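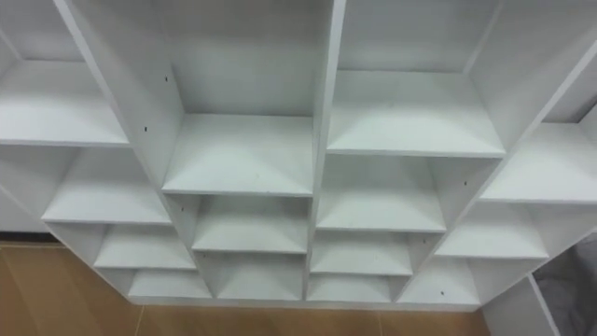 What decides how much a shelf sags?

Span first, then thickness, then load and the stiffness of the board. Deflection rises with the cube of the span and falls with the cube of the thickness, so those two outweigh everything else you can change.

Shelf sag, span and creep
Storage and Fittings board, Vornau Workshop Forum

genowefa_o wrote:
The two lines at the top are from the board's pinned notes and I agree with them as far as they go. My problem is a row of Nusby shelves, particleboard core, 94 cm between uprights, 162 cm tall overall. Each shelf carries 40 kg of paper files, spread evenly. They were flat in October. Now the middle ones have a visible belly and I want to know whether it stops by itself or keeps going. The shelves sit on four pins each, no back panel.

hatem.gaber wrote:
Two separate things are going on. One is elastic deflection, which you got the moment the files went on. The other is creep, which accumulates for as long as the load stays. Particleboard creeps a lot compared with solid lumber, and faster when humidity goes up and down. The rate drops with time but don't expect a hard stop.

For the elastic part, treat the shelf as a simply supported beam with a uniform load:

deflection = 5 w L^4 / (384 E I)

w is load per unit length, L is the clear span, I is width times thickness cubed over 12. If you hold the total load constant the L^4 becomes L^3, and that is where the cube in the pinned note comes from. If you hold the load per length constant, as you do with files packed end to end, it is the fourth power. The pinned note should say so.

Marwa A wrote:
Agree on the fourth power for files. I have asked for that note to be edited before.

Genowefa, what is the board thickness? And are the pins tight against the uprights or is there side play? If the shelf end can rotate freely you have the worst case. A shelf glued into a dado gets part of the way toward a fixed end, and a perfectly fixed end has one fifth of the deflection.

genowefa_o wrote:
18 mm. Pins are loose enough that I can rock the empty shelf by hand. I'm not going to cut dados in finished uprights.

YaeO wrote:
Then flip them. Take the load off, turn each shelf over, load again. The creep set now works in your favor and you get the same amount of time before it shows. I did this with a run of shelves in our parts room and repeated it the following year.

hatem.gaber wrote:
Flipping hides it. The board is no stiffer afterward, and if the bottom face has pin recesses or an unfinished surface you can't do it anyway. I would also not keep reversing the stress in a particleboard shelf that has already been loaded near its limit.

YaeO wrote:
I didn't claim it was stiffer. She asked about a belly she can see, and flipping removes the belly at zero cost. Do you have anything showing damage from turning a shelf once a year?

hatem.gaber wrote:
No test data, only a cracked shelf, and I can't say the flipping caused it. Withdrawn as a general warning. I still think the span has to be dealt with.

Marwa A wrote:
Dealing with the span means a center divider. At half the clear span, same load per length, each half deflects one sixteenth as much if you cut the shelf in two at the divider. Leave the shelf in one piece running over the divider and it's lower again, since the two halves hold each other down over the support.

The divider has to stand on something. If it stands on the shelf below, that shelf needs one directly under it, and so on to the floor. A divider in the middle bay only just moves the load down a level. I have seen this done at Arnura with a single divider placed halfway up, and the shelf under it went worse than any of the others.

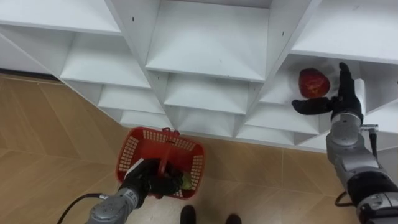 Staggered dividers have the same weakness. If a divider on one level lands mid-span on the level below, you have turned a uniform load into a point load at the worst location. For a given total, a central point load gives 1.6 times the deflection of a uniform one. Keep dividers in line vertically wherever the load is heavy.

meriem_t wrote:
An edge strip is less work than a divider and keeps the full opening. Hardwood, glued along the front edge, set on edge so the depth is vertical. Depth counts with the cube here too, so a strip 40 mm deep does far more than one 20 mm deep at the same width. Glue along the whole length – screws alone let the two parts slip and you lose most of the gain.

The catch is that it stiffens the front only. The rear edge keeps sagging and the shelf takes a slight twist. Put a second strip at the back or fix a cleat to the wall.

genowefa_o wrote:
The wall behind is plaster on masonry, so a cleat is possible. Would a cleat at the back and a strip at the front be enough without a divider?

Marwa A wrote:
For 18 mm board at that span, I would still want the divider.

meriem_t wrote:
I wouldn't. Cleat at the back takes the rear edge out of the problem completely, provided the shelf rests on it along the full length. The front strip then carries half the load. Run the numbers for the strip alone as a beam with half of w and ignore the board. If that passes, the real shelf passes.

Marwa A wrote:
What limit are you passing it against? Span over 200 is fine structurally and people still notice it. I use span over 300 for anything at eye level, and double the elastic figure for creep before comparing.

meriem_t wrote:
Span over 300, same as you, with creep included. A 40 mm strip in beech passes if it's wide enough. Let her check it with her own width.

YaeO wrote:
Flip them before gluing the strips on, at least. Otherwise you are gluing a straight strip to a curved edge.

hatem.gaber wrote:
Agreed on that one. Unload, flip, clamp the strip straight, leave it clamped until the glue has cured, then load.

genowefa_o wrote:
Width would be 20 mm. I'll do the cleat and the strips on the two worst shelves first and leave the others as they are for comparison. Kamel stocks beech in the lengths I need. Will measure at mid-span with a straightedge before loading and again after, and post both readings.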